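Back home from Zirketti since November and people keep asking what I did there. I'm going to put it in a thread so I can point to it. It's mostly about a grain mill.

Zirketti is a village of 827 people on the road north of Broltero. The road is paved for the first part and then it's sand. The truck goes when it's full.

I lived with Armelle Masson and her family. Armelle married into the village a long time ago and is now one of the older women in it. She gave me the room next to the grain store, a mat, a bucket and a padlock.

Before the mill, millet was pounded by hand. You start before light and you hear it from every yard. I tried it my first week. My hands blistered and Armelle's youngest daughter took the pestle away from me and finished the bowl.

Pounding enough for one household took two hours a day. That was on top of water and firewood. The girls did a lot of it before school, and the ones who did it were late for school.

There was a mill in Broltero. Some families sent a sack down with the truck and got flour back the next day, if the truck came back the next day. The truck driver charged for the sack both ways.

Frandsen paid for our mill. Frandsen is small, and they mostly fund things like this: one machine, one building, a year of support. My job was the year of support, or 11 months of it in the end.

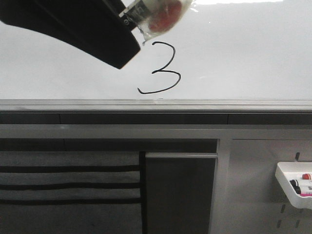

Marker over a black 3 on the board.

The machine is a Hukano, diesel, belt driven. It is loud. We put it at the east end of the village on purpose, past the last yards, and people still complained about the noise for the first month. Then they stopped.

Libor Doležal came up to install it. He had put in the same model in other villages and had opinions about the floor. The floor we had poured was too thin under the engine mounts and he made us break that part out and pour it again. That cost us nine days.

I was annoyed at the time. I had told everyone a date. Armelle told me not to give people dates anymore, just to say it was coming, and I took that advice for the rest of the year.

Libor stayed in the same yard as me. He had no language in common with Armelle and they got along well. She would hand him things and he would fix them: a lamp, a radio, the hinge on the grain store door.

First day of milling, the line went past the mosque. Women came with bowls, with basins on their heads, with half sacks. A few came only to look. The first flour out of any new mill has grit in it from the stones, so we ran bran through it first. People were not happy to see us throw it out.

Things I did not know about running a village mill:

The price has to be in bowls. People don't weigh grain, they measure it with one kind of enamel bowl that everyone owns. I had made up a price list by the kilo. It was no use to anyone.

You also have to take payment in grain. Cash is short before the harvest. So we took one scoop out of each bowl from anybody who didn't have coins, and sold that grain in Broltero to buy diesel.

Belts break. We started with one spare and used it in the third week. After that I never let us go below four. 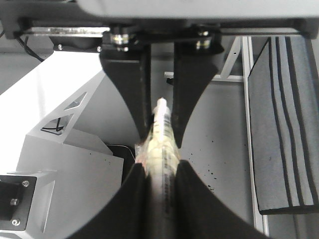 Held upright, in clear plastic.

The mill needed a miller. We trained two women and a man, and the man left for the city at the end of the dry season. The two women stayed. They run it now and split the mornings between them.

Training meant Libor taking the engine apart and having them put it back together while he watched. Then he did it again with one part set wrong, and they had to find it. They found it faster than I would have. I had the manual open and was on the wrong page.

The hard part was the book. Every bowl in, every scoop taken, every liter of diesel. One of the two could write numbers well and the other couldn't, so in the evenings we sat in Armelle's yard and practiced. Armelle sat in too. She said it was because the lamp was in her yard.

By the cold season all of them could keep the book. Armelle started keeping her own for the household, which caused some arguments about who had borrowed what.

Our busiest month we milled 2,873 kilos. I know because I converted it from bowls one night to put in the report, and I did it twice to be sure. Frandsen wanted kilos. The millers thought this was a strange thing to want.

We had bad weeks too. In the hot season the diesel ran out in Broltero and we were shut for six days. You could hear the pounding again in the mornings. It made me realize how quiet it had gotten.

There was also the fight over credit. A man with a big household ran up a debt over several weeks and then said his wife had paid it in grain. His wife said she hadn't. It went to the village chief, who had them pay half and told us no more credit. I think that was fair. The man didn't speak to me for a while.

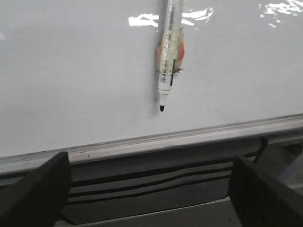 White marker, black tip down, on a whiteboard

People ask about the team, so: it was Libor for the machine, me for the books and training, the two millers, and one person at Frandsen who answered my emails. I could send email from Broltero when the network was up. Otherwise I wrote them at night and saved them.

A normal day. Up at 5 a.m. with the household. Tea. Millet porridge, or leftover from the night before. Mill opens when it's light enough to see the belt. By ten the line is gone and it's too hot to do much. Rest. Book in the afternoon with whoever ran the morning. Then visiting, which takes as long as it takes.

Visiting is work, by the way. If I skipped a yard for a week, someone would tell Armelle, and Armelle would tell me. Most of what I learned about the mill I learned sitting in somebody's yard. At the mill itself people were polite and told me all was well.

For instance, some of the older women didn't like the flour. They said it was too fine and the porridge went slack. We had been told to set the stones close. We opened them up a bit and from then on more of them came.

Another one: widows who used to pound grain for other families had been paid for it. The mill took that away from them and I had not thought of it at all. Armelle brought it up in my second month. After that the sweeping and sieving at the mill went to them, paid in flour. It was less than some of them had earned before. I want to say that plainly. We did not fully fix it.

School. The teacher told me the girls were coming in on time more. I asked him if he had it written down and he laughed. He had a register, and it did show it for the older girls. For the little ones it was about the same as before.

I got sick once, in the rains, and was no use for two weeks. Armelle's son walked to the clinic for me with the road washed out. The mill ran fine the whole time. I was pleased about it and also a little put out.

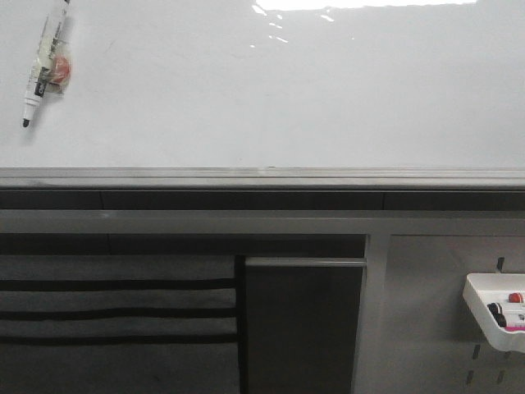

The price list is the thing I would do differently. We painted it on the mill wall in oil paint, and when diesel went up we had to paint over it and wait for it to dry, and for two mornings there was an argument with every customer about what the price was. After the third repainting we just used chalk, and the kids rubbed it out. What I'd bring up on the truck now is a big whiteboard and a few markers with black tips, like the one leaning in the upper left corner there. A few faint smudges wouldn't bother anyone as long as you could read the price of a bowl. It would have to hang inside, out of the dust, on the wall facing the door.

Someone asked in the replies what the mill costs to run. Diesel is most of it. Then belts, oil, and dressing the stones, which the millers now do themselves. What's left over goes in a tin for the next big repair. The tin is kept at one house and the key at another.

Someone else asked if I'm going back. I'd like to after the next harvest, to visit. The mill doesn't need me. Libor goes through once a year on his way to other sites and sends me a message when he gets to Broltero.

His last one said the engine was good, the belt was worn but there were spares, and Armelle wants to know why I haven't called. I called her that evening. The millet did well this year and her daughter has started at the secondary school in Broltero.

That's it for the mill. I'll do a separate thread on the food, because a lot of you asked about that too.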